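Orkness Drive Refurbishing: Frequently Asked Questions

Maintained by Smaranda Ene, who also answers the phone. Last tidied in March.

What do you take in?
Used server hard drives and the trays they ride in. If you have a whole chassis, write first. The freight elevator at Farías has opinions about weight.

Do I need to take the drives out of their trays?
Please don't. Trays go missing, screws go missing, and then we get a shoebox. Leave each drive in its tray and put a bit of padding between neighbors.

Is there a minimum?
Two drives. We used to say one, and got a lot of lovely conversations and very little work done.

Is there a maximum?
200 drives per drop-off. If you have 1,000, congratulations, and please bring them in batches.

Which way up does a drive go on the bench?
Whichever way shows us what we need. The circuit board is on the underside, so we spend a good part of the day looking at the underside. Keep fingers off the board and hold the drive by the tray. You paid for the plastic, so you may as well use it.

Why is there a plate full of clips and pockets on the wall?
Small parts wander. A printed plate with slots and brackets gives them somewhere to be, and we can print another when the layout turns out to be wrong. It has turned out to be wrong before.
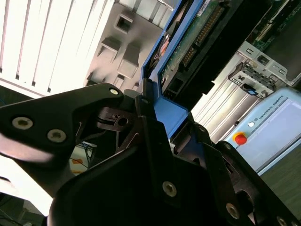
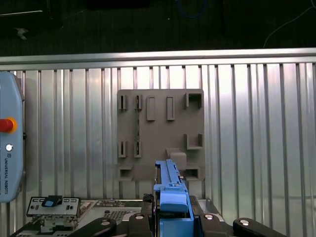 First photo: a hard drive in its blue tray, board side showing. Second photo: the gray 3D-printed plate on the ribbed metal wall.

Can you print a plate for my workshop?
We can send the file. You will then discover that your wall is different from ours, and we will be sympathetic by email.

Will you erase my data?
Yes, with Stodadon, which we run on every drive we accept. Make your own backup before you drop anything off. We have yet to find a polite way to give back a wedding album after it has been erased.

My tray is bent. Can you straighten it?
No. We can swap it for a straight one if we have the same model on the shelf. A bent tray will go into a server once, with enthusiasm, and then it lives there.

What is a Teto number?
The job number on your receipt. Quote it when you call. "The gray ones from the other day" describes most of our stock.

When can I drop things off?
The door opens at 9 a.m. Ringing the bell at 8:40 makes a very nice sound and has no other effect.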